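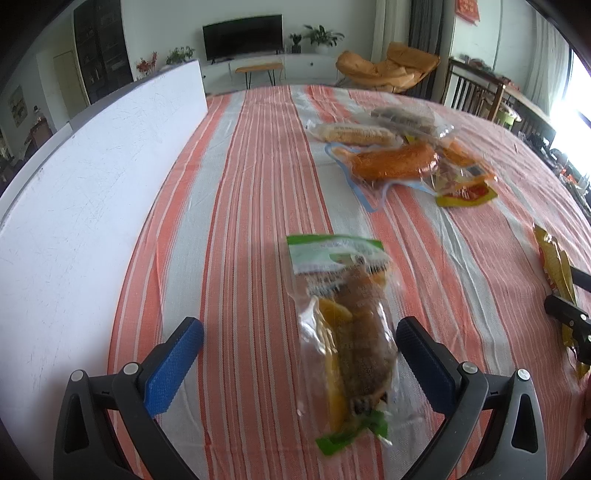 *Fig. 1. Packaged foods on the striped cloth. The clear film reflects light near the open fingers.*

**Handout 6: Slip faults with soft packages**
Course site: Dreston lab. Controller: Simer.

In February we had a fault that repeated on film packages. The log of run 827 shows "grasp OK", but the package was not in the fingers when the arm reached the bin. The Simer controller checks only finger width. Crinkled film can hold the fingers apart for a moment, then it folds and the food slides out.

Please note: the motor current limit was set to 900 mA. Raising it crushed the bread, so we put it back. 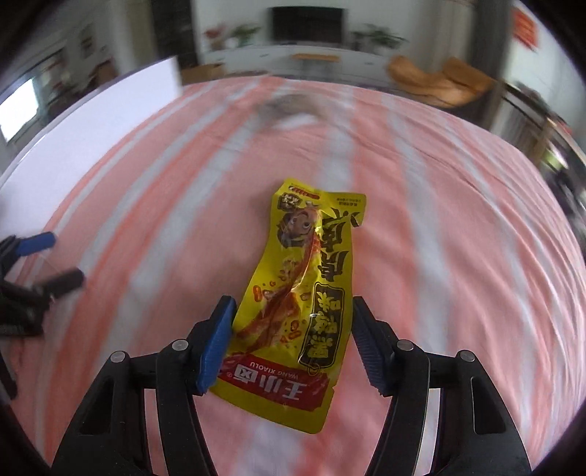

*Fig. 2. Left blue pad at the edge of the pouch; the right pad stands just beside it.*

With contact on one side only, closing can push a pouch sideways. Check both pads before you send the lift command.

Safety: when a package drops, press stop first and wait until both grippers are still. Do not reach between the fingers.

Homework: read log lines 1,143 to 2,401 and mark the first wrong "grasp OK".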